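6 August 2024

Clearing off the bed again. I read one of those Lindetia articles last night that swears a person can sort a bedroom in 65 minutes if every loose thing goes onto one flat surface first. I have my doubts. All it has done so far is move the mess to where I sleep.

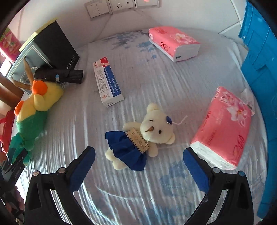
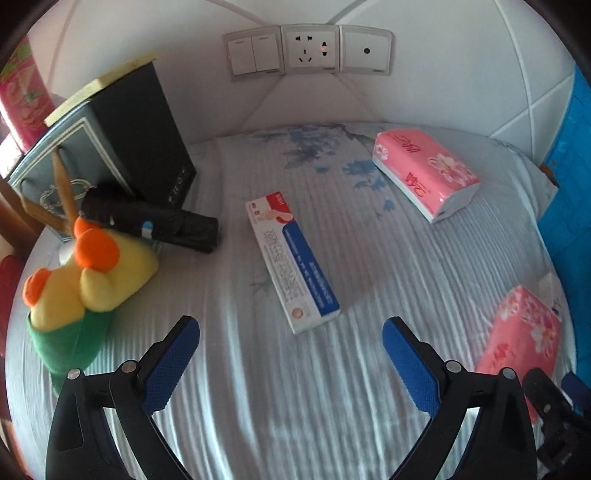
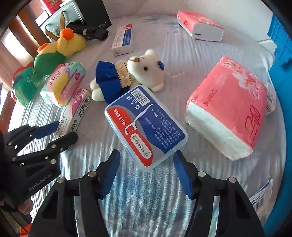
Do the tissues and the small drugstore stuff need a box of their own? One drawer will hold them, as long as the white carton lies flat at the back and the packs go in front of it.

So much for the drawer. The article wanted me to buy a Vesside divider set, 81 for the small one and 157 for the large, and I can't see what either does that a cut-down cereal box wouldn't. I closed the page. I bought the Hamada hooks back in March on the same kind of advice and two of them are still in the bag.

The bear in the blue skirt is harder. The rule is to keep it if you'd miss it. I don't believe I would, and I also know I won't throw it out, so the rule is no help at all. It can sit on a shelf with the yellow plush for now. "For now" is how I got here, I suppose.

Umbrella goes by the door. Floss picks to the bathroom, where I will forget I own them and buy another case.

Ran well past the 65 minutes, with a break for tea. The sheet needs smoothing out and probably a wash, but the Prodon detergent is down to a dribble and I'm not going out tonight. I still haven't looked under the bed. The article has a second part on that and I don't plan to read it.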